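Deposit on takeaway cups, anyone tried it?

Neremmont Town Forum > Food and Drink > Cafes

kettlewick
The cafe at Cinditz has started charging a deposit on reusable cups. You pay it with the drink and get it back when you return the cup to the counter. Has anyone used it for more than a week? I buy one coffee most mornings and walk to the station with it, so I would be carrying the cup all day.

old_towpath
I used it for 7 days and stopped. The coffee was the same and the lid fitted well. The trouble is returning it. They shut at four and I get back at six, so by Thursday I had a row of cups on the draining board and all that deposit money tied up.

marrowfat
Take your own cup. They knock a bit off the price and you don't have to return anything. I have done this since February with a steel one.

kettlewick
I have a steel one but it doesn't fit under their machine. They make the coffee in a paper cup and tip it in, then throw the paper one away. That seems worse to me.

marrowfat
Ask them to use a jug. They did for me.

Gatepost44
Sitting in is the answer if you have the time. I went in on my way back from the dentist and stayed for an hour. It was warm and they didn't hurry me.
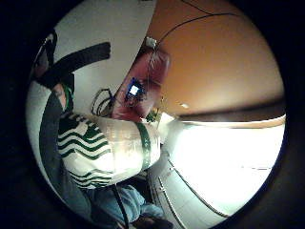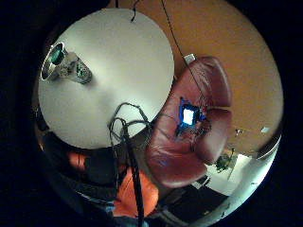

Green pattern on the cup in the first one, red armchair in the second.

old_towpath
Those chairs are comfortable but too low for the tables. I can't eat a toastie in one.

pinfold
I don't agree that the deposit is a nuisance. You can return the cups at Kotian as well, the bakery by the bus stop, and they are open until seven. There is a notice by the till but it is small. I have had every deposit back so far.

old_towpath
I didn't know about Kotian. Nothing was said about it when I paid.

pinfold
It was added later. Flernumby runs the scheme for both of them and the list of places is on the back of the receipt.

marrowfat
I still think it is a lot of fuss for a cup. They all have to be collected and washed and driven back. Has anyone worked out what that costs?

pinfold
Flernumby had a figure up in the window last month. 3654 cups lent out and 2426 returned.

marrowfat
So a third of them are sitting in people's cupboards. That isn't working, in my view.

pinfold
Some of those will be people who use the same cup again. They only count it when it goes back over the counter.

kettlewick
Thanks all. I pass Kotian on the way home so I will try the deposit for a fortnight. If it gets on my nerves I will ask about the jug.

Gatepost44
Rinse it before it goes in your bag. The lids leak a bit if you leave any in the bottom.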